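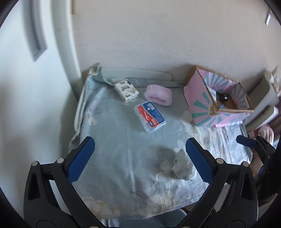 Corner table, flowered cloth, pink fluffy band and the clear case with the red and blue label

Craft swap minutes, Wednesday, May 10, 2023. Telma Painemal in the chair, me scribbling as usual (sorry about the handwriting, those who get the paper copy!). 11 of us came.

Small things table: we agreed it stays in the corner and the cloth stays too, I love that cloth. Telma wants odds and ends sorted before the December swap, and I said I'd bring boxes.
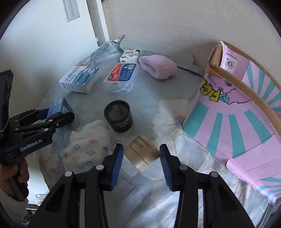 Tan tape, the round black jar and the white knit with little flowers

Tape: Le Goff's price went up again, so we'll try Parkell. Agreed, 20 rolls.

Knits go in their own basket next time. Kitty stands at $37.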